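Print this page | E-mail this page

Workshop tips from the Rokis robot club

These are the tips we keep on the wall in the Nivine workshop, typed up so that parents and new members can have a copy. Most were written by members. Jarmila Čierny tidied the list in September and I have added to it since.

The bench

Clear the bench before you start and again before you go home. Tools go back on the board, offcuts go in the box under the window. Anything left out on a Wednesday evening gets moved by the pottery class and we never see it again.

Keep small screws in jam jar lids while you work. A magnet in the lid stops them rolling. For longer jobs, draw the part on a piece of card and push each screw through the card where it came from.

A strip of old yoga mat under a vice or a clamp base stops it creeping. Cut it a little smaller than the base.

Masking tape makes a good label for a cable. Write on it first, then fold it round the cable as a flag, with the writing outwards. Biro fades, so use a laundry pen. Label both ends. We lost a whole evening last year to one grey cable with a label on one end only.

Scratched clear plastic guards come up well with white toothpaste on a soft cloth, rubbed in small circles and wiped off with a damp one. Don't use the gel sort.

Sticky residue from tape comes off painted metal with cooking oil. Leave it 3 minutes, wipe, then wash with a drop of washing-up liquid.

Batteries

Charge them on the tile, never on the wood. Take them off the charger before you lock up. A battery that has gone puffy goes in the sand bucket outside and you tell Alžběta Vaněk or me the same evening.

Tools on the end of an arm

If you are making a rod or a probe, make it shorter than you think you need. A long one bends at the tip and magnifies every small error at the wrist. Sand the end round. Put a band of bright tape a thumb's width from the tip so you can judge distance from across the room.

Fit the tool, then wiggle it by hand. If it moves, it is not fitted.

Write down the length of the tool every time you change it and put the new figure in the program before anything else. Forgetting this is the commonest cause of trouble in the club and I have done it myself, twice in one night.

Working on the screen first

The cabinet project is done on the computer before anyone touches metal, and the same workshop habits apply. The older group has two arms and a server rack set up on a wooden platform, and the job is to bring a rod up to the lowest unit in the rack without knocking anything.

Park the arm you are not using. Fold it well back to its own side and leave it there. It is tempting to leave it hovering ready for the next step, and then it is in the way of the elbow of the other one.

Bring the tool in low and straight. Line it up with the middle of the unit first, stop short, look from two sides, and only then go on. Shadows help a lot with judging a gap, so leave them switched on even if the picture runs slower. If your computer struggles, close the web browser before you start turning things off in the model.

Don't make the floor and the platform the same colour. Our first version was plain grey all over and it was hard to tell where one stopped. A bit of wood grain gives your eye something to measure against.

Save under a new name each time you get something working. Put the date first and your initials last. "Final" and "final2" are banned. Copy the folder to the club stick before you shut down, and eject the stick properly.

Cut the speed to 40 per cent for any new move. You can put it up later. Malý is the name of our slow practice routine and every new member runs it before writing their own.

Keeping a notebook

Use a hardback one. Write in pencil if you like, but don't rub out. Cross out with a single line so the mistake can still be read. Note what you tried, what you changed and what you mean to do next week. One line for each is plenty.

Stick in a printout when a move is half done as well as when it is finished. The half-done ones are the ones you want when you are trying to find out where it went wrong. Glue stick is better than tape, which goes yellow and lets go.

At the end of the evening

Last one at each computer writes tomorrow's first step on the yellow pad and leaves it on the keyboard. For the cabinet group that normally means the position of the wrist, the tool length and which arm is parked.
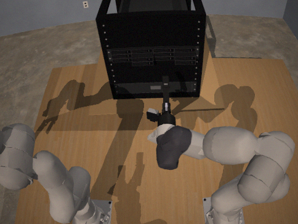 Tear off the sheet when you have done what it says and put it in the notebook, so that the pad always starts clean. New pads are in the drawer under the kettle.

Print this page | E-mail this page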